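From: Kalkidan Ayele
To: bimanual-list
Date: April 27, 2023
Subject: Re: Re: crinkly bags, two arms, and what to do about force

Hi all,

Quick one before the lab shuts, so sorry for the state of it. Jonatan asked three things, I'll go in between.

> On the last call you said the two-arm policy trained with the "slack" term does
> better on soft packets than the plain one. Before we spend a month on it at
> Hutusmont I'd like to understand
> (a) how many demos you really need, because our operators are slow and
> I can't get more than a couple of hundred out of them before June.

Full set is 498 demos. All teleoperated, all with packets of one sort or another, crisps, rice, one bag of dried peas that split and which we've stopped using. But that's the whole pile, and we trained on less to see where it falls over.

With 200 demos and no slack term: grasp with both hands works, lift mostly works, then the arms fight each other on the way across and the bag slides out of one side. With 200 demos and slack term: nearly as good as the full set without it. So that's your answer I think. 200 is enough to see the effect. Not enough to publish on, Etenesh would want me to add.

45 was the smallest we tried. Don't bother. It learns to hover.

For anyone who missed the call, the slack term is very simple. During training we look at the distance between the two fingertips over the next chunk of actions and penalise it growing after both grippers have closed. Only growing. Shrinking is free. So the bag may sag or fold, and the policy isn't told off for that, but it is told off for pulling the thing taut. Weight on it matters a lot less than I feared, anything in the middle of the range we tried gave the same curves. At the very top of the range the arms push towards each other and scrunch the bag, which looks silly and is bad for the crisps.

> (b) whether the result depends on the table. Ours is a good deal tidier
> than yours, and Kobe is convinced that the clutter is doing some of the work
> (as in, the wrist cameras get landmarks for free).

Kobe may be right! We did wonder. There's one of the rig at Flastirholm below so you can see what he means – dishes, stand and so on all stay in the view, and the bag goes on the tray in the middle. 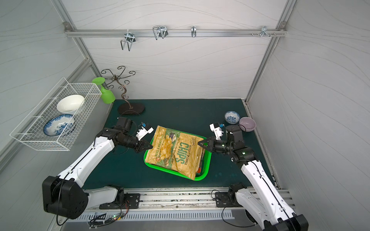 Both arms at the bag, sour cream & onion, Flastirholm cell.

What we've tested so far on this: took everything off the table except tray and bag, ran the same checkpoint. Success dropped a bit, but dropped for BOTH policies, with slack and without, and the gap between them stayed. So clutter helps the reach (probably) and has nothing to do with the carry. That's my reading. Emerson reads it differently, he thinks that the drop is only because the checkpoint had never seen a bare table, and if you train on a bare table you get it all back. Easy to check, and you've got the tidy table, so if you wanted to be useful...

Things that did matter, in no real order:

– Where the bag starts on the tray. If it hangs well over the front the left arm goes in low and the finger tips catch the tray rim. We had a whole afternoon of that before anyone spotted it. We now start episodes with the bag anywhere on the tray, over the edge included, and it sorted itself.

– Shiny packaging. The highlights move when the bag creases and the wrist views change a lot from frame to frame. Random brightness and contrast in training fixed most of it. Random hue did nothing for us, the bag colours are too different from the table for it to matter.

– Chunk length. Longer chunks are smoother but it can't react if one side slips. We settled on a middling one and re-plan half way through. The slack term needs chunks long enough to contain some of the carry, otherwise there's nothing to penalise, so don't go too short.

– Gripper closing speed. Slow. Slower than you'd like. Fast closing puffs the bag out at the other end and the second hand misses.

Things that didn't matter: size of the image encoder, whether the fixed camera was in or not (wrist ones alone get you most of the way), order of the demos.

> (c) any numbers at all for how hard the thing is being pulled. We have a
> customer, Wouters, who will only ask about damage. They don't care about
> success rate, they care whether the packet comes out looking like it went in.
>
> Thanks, and sorry for the homework.
> Jonatan

Right so this is the weak bit. No force sensors at the wrists. What we have is motor current, which goes up when the arms pull, but also when the arm is just stretched out far from its base, and seperating the two is fiddly. I subtract an empty-handed run of the same path, which gets rid of most of it, and what is left looks sensible: a clear hump in the plain policy half way through the carry, and almost flat in the slack one. I wouldn't put units on it. I would not show it to a customer either.

Etenesh's suggestion was to log it per control step and not per episode, as the average hides everything. She was right (the plain policy averages out fine, it's the peaks). In the logs I've been through by hand there were 3541 steps with both grippers shut, and the high current ones are nearly all in that middle stretch where the two arms have to swap who is leading. That's the same place where the bag slips out when it does slip out. So I believe the story, I just can't give you newtons.

For damage, honest answer is that we look at the bag afterwards and mark it fine / creased / split. Creased is useless as a category because a crisp bag is creased before you start. Split has happened with the plain policy and not yet with the other, but I want many more runs before I say that to anyone outside this list. If Wouters have their own way of grading packets please please send it, we'd use theirs.

Two more things while I'm here.

1. The name. People have started calling it "the slack loss" and there's already something with that name in the optimisation world, totally unrelated. Emerson wants Stisalberg, after the place where he thought of it on a walk. I don't love it but I've run out of ideas and the repo needs to be called something. Objections by reply please, otherwise that's what it'll be.

2. Failures. I've got a folder of failed episodes from the 200-demo runs, both policies, with the current logs alongside. Too big for the list. If you want it mail me directly and say whether you need the raw video or only the small version, the small version is fine for nearly everything. What I'd like back is someone else's labels on why each one failed. I've labelled them all myself and by now I see arm-fighting everywhere, inlcuding in episodes where the bag was simply missed.

Jonatan, for your rig specifically: your arms are mounted further apart than ours I think? If so the swap in the middle will come at a different reach and I'd be careful with our checkpoint, don't just load it and go. Start at reduced speed, somebody's hand on the stop. Fine-tuning on even a small number of your own demos should be better than running ours cold, but I haven't tried so that's a guess. Can you send the spacing between the bases? And whether you cut the demos at the moment of release or let them run on. We let them run on until the arms were back home, and then had to trim, because the policy learned to sit and wait.

Also Kobe, if you're reading – could you rerun your single-arm baseline with the bag flat on the table, no tray? I've got your old figures but the tray lifts the edge of the bag and makes the pinch easier, so the comparison isn't fair to us or to you, I'm not sure which.

Config for the 200-demo run goes up tonight or tomorrow morning. The README is out of date, ignore the bit about calibration, the script does it now.

Have to go, they're locking up.

Kalkidan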